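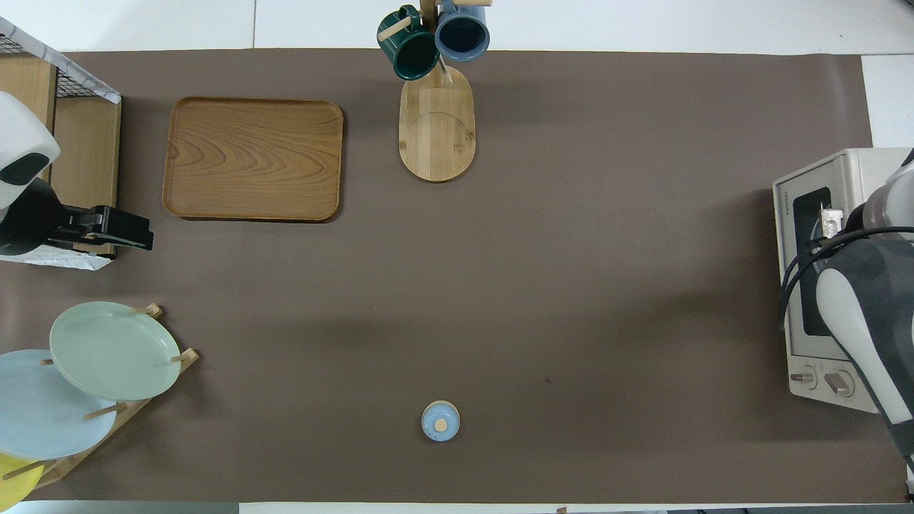 Dikix mug tree and serving tray: four months of daily use

I bought the Dikix set in July, when we moved to Plundthorpe and found that the kitchen had one wall cupboard fewer than the old one. The mugs had nowhere to go. A shelf would have meant drilling into tiles that belong to the landlord, so it had to be something that stands on the worktop.

The set is a mug tree and a tray, sold together. You can buy the tree alone but the saving was small and we needed a tray anyway. Mine came from Dhillon, the hardware shop on the corner by the bus station, which keeps a few kitchen things at the back behind the paint. It cost £40 for the two.

What you get

The tree comes in two parts, a base and a pole with the pegs already fitted. There is one bolt that goes up through the underside of the base, and a small hex key in the bag. Putting it together took me less time than getting the cardboard into the recycling. The instructions are a single sheet with no words on it. The only thing I would add to them is to tighten the bolt again after a week. Mine had worked slightly loose by then and the pole had started to turn when I took a mug off. It hasn't moved since.

The tray needs no assembly. It had a strong smell of oil when unwrapped, like a new cricket bat. I wiped it over with a damp cloth and left it by the window, and the smell had gone by the weekend.

The tree in use

My main worry was tipping. The last one we owned was a wire thing with a round base the size of a saucer, and if you took the mugs off one side first it went over. We lost two good mugs to it. The Dikix is much steadier. I have deliberately loaded only one side with the heaviest mugs we have, which are thick stoneware from a craft fair, and it leaned a little but stayed up. I wouldn't leave it like that, though.

The pegs slope upwards, so mugs don't slide off when the worktop gets knocked. The slope is steep enough that you have to lift a mug up and then out, and for the first few days I kept catching the handle on the peg. You get used to it. My mother-in-law, Jolanta Szewczyk, has arthritis in both hands and finds that lift awkward. She stayed with us for a fortnight and ended up leaving her mug on the draining board. If anyone in the house has trouble gripping, try one in a shop first.

Handle size matters too. Ordinary mugs are fine. Espresso cups with small ring handles will not go over the pegs at all, and one of our big soup mugs has a handle so wide that it hangs at an angle and touches the mug below. I have put that one back in the cupboard.

Mugs need to be dry before they go on. I ignored this for a while and hung them straight from the washing-up bowl. Water ran down and sat on the base, and there is now a faint ring on it that won't come off. I tried bicarbonate of soda and then very fine sandpaper, and the sandpaper made it worse.

Dust is the other thing. Mugs that hang in the open collect it if you don't use them often. The ones we use every day are fine, and the spare ones get a rinse before visitors come.

The tray in use

I didn't expect to have much to say about the tray, but it gets more use than the tree. It carries breakfast upstairs, it goes under the teapot, and in between it leans against the wall by the bread bin. The rim is low. That makes it easy to slide a plate on and off, but a spilt cup of tea will go over the edge if you are walking at the time. On stairs I would rather have something deeper.

There are no handles. You hold it by the edges, which is comfortable enough with a light load. With a full pot and cups for the two of us I find I want something to hook my fingers into.

The finish has held up well. It has had hot mugs on it every day and there are no white marks. I did put a pan on it once, straight off the hob, and that has left a dull patch in one corner. My fault entirely, as the label says not to. It must not go in the dishwasher, nor be left to soak. I rub a little food-safe oil into it when it starts to look dry, and so far that has been twice.

Compared with the Plenum

Before this I borrowed a Plenum mug stand from my neighbour Anju Vashisht, who had it spare after her kitchen was redone. It is metal, powder coated, with a rubber ring underneath. It's heavier than the Dikix and doesn't care about wet mugs, so if you never dry up by hand it may be the better one for you. Against that, it is noisy. Every mug that goes on makes a clink, and I'm up before everyone else. The coating on hers had also chipped at the peg ends and the bare metal was marking the inside of the handles.

The Plenum takes up less worktop as well. The Dikix has a long base, and in a narrow kitchen you need to think about which way round it goes. I have ours end-on to the wall, next to the kettle. 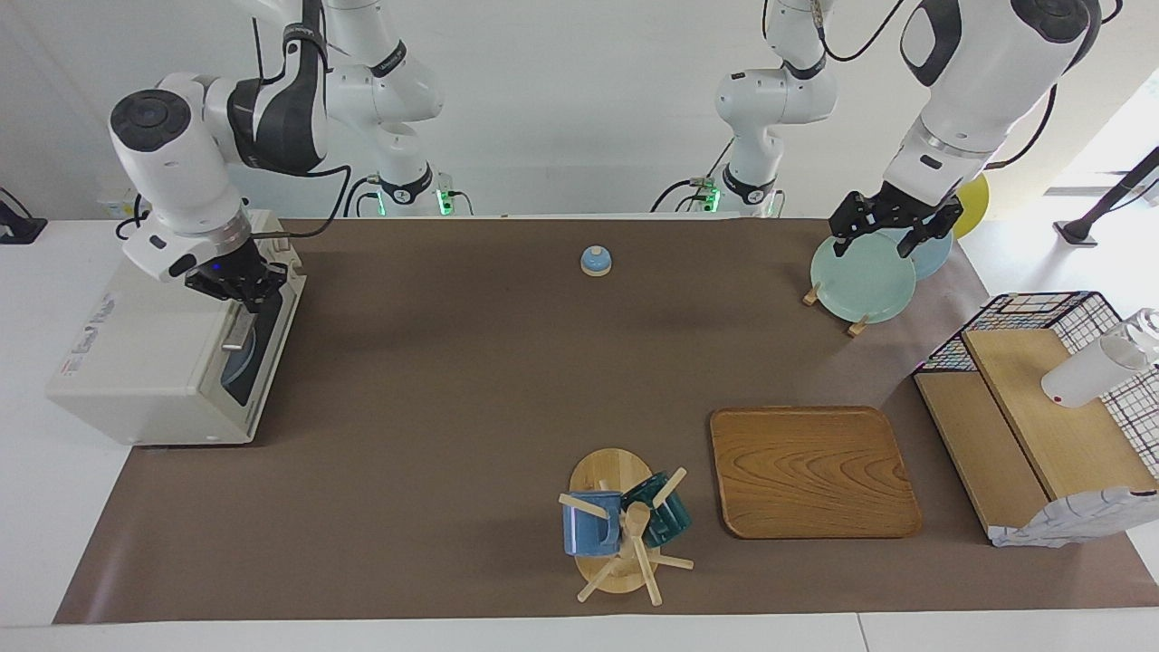 Will the pegs scratch the inside of a mug handle?
Wood is softer than the glaze on most mugs, so scratching is unlikely. After four months I can't find a mark on any of ours, including the dark ones where it would show.

Things I would change

I'd like the base to be sealed properly. It is meant to stand in a kitchen, near a sink, holding things that get washed several times a day, and a coat of something tougher would have saved me the ring. I would also like felt or rubber feet. As supplied, the underside is bare and it slides on a smooth worktop if you pull at a mug instead of lifting it. I cut some feet from a sheet of self-adhesive felt and it has been fine since.

Spare parts are a bit of a mystery. Nothing in the box says whether you can buy a replacement pole. I emailed the firm to ask and had an answer from a Damián Lozano two days later, saying they will send a new bolt free of charge but the pole is only sold with the base. That's a fair reply and a quick one, but it means a snapped peg is the end of it unless you're handy with glue.

Who it suits

Anyone short of a cupboard, with ordinary mugs and a habit of drying up. I would buy the tree again at the same price, and I would be careful with it from the first day. The tray I'd buy only as part of the set. On its own there are better ones with handles for similar money.

If you do get one, keep the hex key. I taped mine to the underside of the base, out of sight, where it doesn't touch the worktop.

Reviewed by Santosh Kaushik. Bought with my own money.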